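About Bikeck

Small browser games studio. We make them, we fix them, we put them up where people can play them without downloading anything. Been going for 6 years, started with one puzzle game and a forum thread asking if anybody wanted to test it. A few of you did. Some of you are still here, thank you.

What we do

Short games, mainly. Puzzles, card games, a bit of racing, one fishing game that got out of hand. All of them run in the browser, phone or desktop, no plug-ins. No account needed either, though if you make one it keeps your scores and your saved levels between devices. Mostly. See the note about Lirmont further down.

There are 12 games on the site at the moment. We'd like more but would sooner finish the ones we've got.
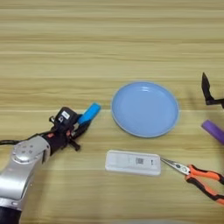
Brunmont is the one most people come for. Sliding blocks, a hill town, you shift the streets about until the cart gets through. The first version had a plain green background and looked like a snooker hall, so for the new one we went with a light wooden tabletop, long grain lines running left to right, pale bands and slightly darker ones. Much easier on the eyes. The blocks sit on top and you can see where one stops and the next one starts, which was the main complaint before. Colour-blind mode is in the settings, second tab, please use it and tell us if any of the levels are still hard to read.

Pacheco is the card game. Two players or one against the computer, best of 3 rounds. The computer used to cheat. Not on purpose, it could see the discard pile in the wrong order and made very good guesses. Fixed now. If you lost a long winning streak before the fix we can't give it back, sorry, the old tables are gone.

Lirmont is the fishing one. Still in testing. Saves can go missing if you swap from phone to desktop halfway through a day on the lake, so finish the day first. We are on it. The plan is August for the full version and we will say so on the front page when its ready, no need to write in.

How we pay for it

Adverts between levels, never during one. No pop-ups, no sound unless you click. There's a supporter pass if you'd like the adverts gone altogether, one payment, covers every game including ones we haven't made yet. We also license games out to other sites. If you run a games page and want Brunmont or Pacheco on it, use the contact form and pick "licensing". Replies within 2 working days, nearly always.

What we don't do: loot boxes, energy bars, timers that make you wait until tomorrow, coins that cost real money. We get asked. Still no.
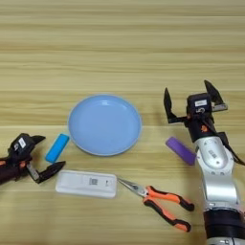

Pachecofan writes that the undo button in Brunmont should go back more than one move, and that having to restart a whole level for one wrong slide at the end is enough to make a person close the tab. Fair. Its the thing we're asked for most. The trouble was always the daily puzzle, where unlimited undo makes the scoreboard pointless, so the answer is going to be full undo in the normal levels and a single one in the daily. Testing that now. Looks all right so far.

Other things people ask

Can I play offline? Brunmont yes, once it has loaded. The others no.

Can I suggest a game? Yes. Contact form, "ideas". We read them, can't promise to reply to all of them. Please dont send finished code, we can't open it.

My score isn't showing. Give it an hour, the tables update slowly. If it's still missing send us your player name and the level.

Is it suitable for children? Yes, all of it. Chat is switched off everywhere, players can only send each other a wave or a "good game".

Why is it called Bikeck? Typing mistake when we registered the name. We kept it.

Getting hold of us

Contact form is best. We do look at the forum but not every day, so if something is broken use the form and tell us which game, what you were playing on and what you'd just clicked. A screenshot helps a lot.

Page last updated 2026-06-20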